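Furnishing the Shared Room at Elirwood: Notes on Chairs, Tables and Snacks

The question of what a shared room requires has occupied this blog for several entries. Readers who followed the account of the Turcotte hallway will recall that the hallway was furnished in full before anyone had used it, and that most of the furniture was later moved. At Elirwood the opposite approach was taken. The room received a table and a few chairs in June, and further purchases were postponed until its habits were known.

The walls were the first consideration. Red brick absorbs a great deal of light in the late afternoon, and dark furniture placed against it tends to disappear. For that reason white was chosen for the table and for the chair that goes with it. The floorboards are mixed in tone, with brown, gray and tan running together, and they are forgiving of dust. They are less forgiving of chair legs, and felt pads are now on the shopping list. 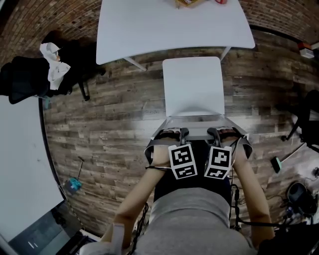

The white chair and table, with the brick wall behind.

The chair has a tall, flat back. It was selected over a lower model from Udeler on the advice of Lucie Caron, whose view is that a chair in a shared room will be used as a coat rack whether or not one is provided. Her view has been borne out. The black office chair near the wall carries a white cloth over its backrest and a black jacket at its side, and a proper row of hooks has accordingly been added to the plan. The hooks under consideration come in strips of 5.

The large white board remains leaning upright for the present. Mounting it on brick would require drilling into the mortar, and permission for that work has been requested. Cables are a separate matter. A floor channel was priced at 232 dollars and a full set of wall runs at 1,290, and neither figure has yet been approved. The channel is the likelier of the two.

Refreshments were not part of the original plan. The table was intended for work, and the first written guidelines for the room asked that food be kept elsewhere. That rule was withdrawn after one month. A basket was introduced in its place – with a handle, so that it can be lifted away in one motion when the surface is needed. 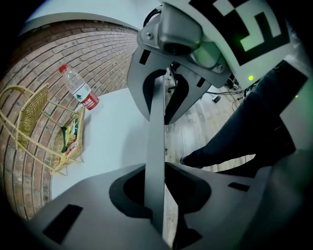 Wicker basket and bottled water on the white table.

Wicker was preferred to a plastic tray from Momness, chiefly on grounds of appearance. The straw color sits well beside the brick, and the open weave allows one to see what is left without reaching inside. Crumbs do pass through it, and the table should be wiped whenever the basket is moved.

Bottled water is permitted on the table provided that the cap is on. A shelf for bottles has been measured for the wall side of the room, and the order will be placed once the hooks are up.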